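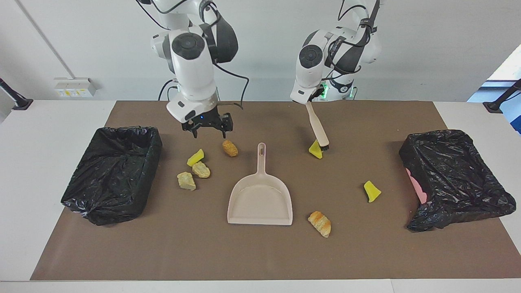
Two trash bins and a dustpan on a brown mat.

How to Write a Short DVD Review

A short review for a local paper or a film blog usually runs to a few paragraphs. The steps below work for most feature films on disc. They are the ones we use for the home release column at Jasinmont.

Before you start

Check the running time, the rating and the release month on the back of the case. Distributors often change these between the press notice and the finished disc, so go by the case.

Step 1. Watch the film twice

Watch it once straight through without taking notes. On the second viewing, keep a notebook handy and write down the time of any scene you may want to mention. Turn the subtitles on for names. If you are short of time, skip the second viewing of the middle hour but always rewatch the opening and the ending.

Step 2. Write the plot in two sentences

Say who the main character is and what that person wants. Stop before the halfway point of the story. For the prison drama Brornon, Fadime Güler wrote: "A locksmith comes home after six years inside and asks for his old job. The man who runs the shop now is the one who testified against him."

Step 3. Pick three scenes

You will probably use only one or two of them. Choose scenes that show something about the acting, the camera work or the sound, and describe what happens in plain terms. "The kitchen argument is shot in a single take" is more use to a reader than "the direction is superb."

Step 4. Cover the disc

List the extras and say which ones you watched. Mention picture and sound only if something stands out. The Văduva disc, for instance, has a commentary that is much quieter than the film, and Güven Demirtaş gave that one line near the end of his review.

Step 5. Cut it down

Read the draft out loud. Take out any adjective that could have come from the back of the case. Check the spelling of every cast name against the closing credits, then add the distributor, the format and the price on a separate line at the bottom.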